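Home Syllabus Handouts Labs Contact
Search this site Go

Handout 11: The disassembly cell fault, and what we got wrong

Robot Maintenance and Safety
Instructor: Raghavendra Poduval
Notes typed up by Ashraf Zaki, revised 3/26/23

Read before lab. Bring a pencil, we mark up the fault log together. If you missed last session get the first half from someone, I'm not repeating force limits from scratch.

1. Background, quick

The Paver cell takes in old desktop computers and pulls parts out for sorting. Arm with a two-finger parallel gripper, small camera at the wrist, a fixture called Hudalora that holds the case on the bench. Control software is Mororance. Job that day: open cases, side panel already off, grip a plastic release tab, pull, let go, move to the next one.

Sounds easy. It is not easy. Computer cases are full of thin metal, loose cable and parts that look alike from one side and different from the other. Every model is bent a little differently by the time it reaches us.

The fault happened in January. No one was hurt. One case scrapped, one finger pad torn, one operator with a good scare. We use it in this course because nothing exotic went wrong. Small things, each one allowed by somebody.

2. What happened, in order

- Start of shift. Operator runs the home routine. Passes.
- Gripper check skipped. The box on the sheet is ticked anyway (more on this below).
- First cases run fine.
- Next case is seated in the fixture a bit crooked. Clamp reads closed. Clamp only knows it is closed, it does not know on what.
- Arm goes in for the tab. Fingers close on the tab AND a loop of cable beside it.
- Pull begins. Cable goes tight. Force rises, but slowly, so the spike detector stays quiet.
- Arm keeps pulling. Case lifts on one side.
- Operator reaches in to hold the case down. This is the part that matters.
- Force passes the hard limit, arm stops. Cable lets go at nearly the same moment, case drops back on the bench.
- Operator's hand was clear by then. By luck.

Total time from first contact to stop: 3 seconds. Think about how much you can decide in that time. Not much.

3. Why the arm did not stop sooner

Two limits in the software. One looks for a sudden jump in force. The other is a flat ceiling. The jump limit is tuned for crashes – hitting a table, hitting a wall. A snagged cable is soft. It stretches, it slides, it takes up slack. So you get a ramp, no jump.

The flat ceiling was set to 54 newtons. Originally it was 15. Somebody raised it because stiff tabs kept tripping the stop and the cell was losing time. The change was for one batch of stiff cases. It never got changed back. No note in the log, no initials.

Write this in your margin: a limit raised for one job has to expire with that job.

Also look at where force is measured. The sensor sits behind the gripper. It gives you total load. It can't tell you which finger is loaded or what is being held. A tab plus a cable reads the same as a stiff tab. If you want to tell those apart you need something else – finger position after closing is the cheap one. A tab alone gives one width. Tab plus cable gives a wider one. The number was in the log the whole time, the program just never compared it to anything.

4. Why the person reached in

Ask yourself before reading on. You are standing there, the case is tipping, it's about to fall. What does your hand do?

It goes to the case. Everyone's does. The operator was trained, had the card, had passed the quiz. Training does not beat reflex at that speed. So the fix can't be "tell them again".

Things that made it worse:

- Stop button was on the far side of the bench from where people stand to watch
- Cell was in reduced speed mode, which people treat as "safe" mode. It's not. Slow arm, same force.
- Operators had been nudging cases by hand between cycles for weeks, so hands near the gripper had become normal
- No light or sound to say whether the arm was waiting or about to move

Pinch points. People watch the fingertips. The tips are only one place. On a parallel-linkage gripper the bars swing along with the fingers, and the gaps between bars open and close every cycle. Holes and windows in the links are about the right size for a fingertip to find. Treat the whole hand of the robot as moving parts, pivots too.

5. The skipped gripper check

The check takes a couple of minutes. Screws at each pivot, play in the fingers, pads, cable strain relief, nothing caught in the linkage. On the day it was ticked without being done. We know because the sheet was ticked for the whole week in the same pen, in one go.

After the fault, Reddy (the outside service shop) went through the gripper. One pivot screw had backed out. Did it cause the snag? Probably not by itself. It did let the finger tilt under load, and a tilted finger scoops up whatever is next to the target. So it helped.

Lesson isn't "people are lazy". The sheet asked for 11 ticks and no measurements. A tick costs nothing to fake. The new sheet asks for the closed width, written as a number, plus which screws were turned. Harder to fill in from the break room.

6. Approach angle

Straight-in approaches are easiest to program and usually the worst inside a case. Frame rails and bars cross over the board, so the gripper has to go past metal to get to anything, and on the way back out it has to miss the same metal with something in its fingers. Most of our snags are on the way OUT. Students always test the way in.

Stop at the standoff point first. Look at the wrist camera view. Where are the cables, what crosses the path, which tab are you really aimed at, and are there hands anywhere close. Blue tabs are easy for the camera to find, but finding a tab says nothing about what's lying next to it. In the standoff view below, the cable bundle loops toward the blue tab just above the tip of the center linkage bar, and there are fingers in beside the finger plate at lower right. Either one is a no-go. Do not start the pull.

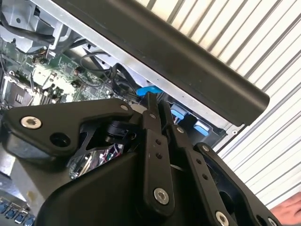

7. What was changed

- Flat ceiling back down. Any increase needs a name and an end time, and the software drops it by itself when the time is up.
- Width check after every close. Too wide = open, back off, ask for help.
- Slow ramp detector added. If force keeps climbing and the part isn't moving, stop.
- Stop button moved to the watching side. Second one on a cable.
- Fixture got a seat switch at each corner. Crooked case, no start.
- Hands in = arm power off. No more nudging between cycles.

Still open: the cable problem. We have no good way to see a thin wire behind a thick one. Pushing cable aside with a closed gripper works sometimes and makes it worse other times. Suggestions welcome, seriously.

8. For lab

Work in pairs. One runs the arm, one holds the stop and does nothing else. No phone, no note taking if you are holding the stop.

a) Do the gripper check. Write the closed width.
b) Move to standoff at low force. Call out loud what you see in the wrist view before going further.
c) Run the cable snag on the dummy case with the jump limit only. Save the force plot.
d) Same again with ramp detector on. Save the plot.
e) Compare. Mark where a person would have reached in.

Hand in both plots and a half page on which change from section 7 you would keep if you could only keep one, and why. There is no set answer but "all of them" gets sent back.

Reading for next time: the chapter on safe stops, skip the part on hydraulics. Poduval will go over stopping distance vs stopping time, people mixed thsoe up on the last homework.

Questions to Ashraf Zaki, lab desk, or use the Contact page
Copyright Robot Maintenance and Safety course staff. Back to top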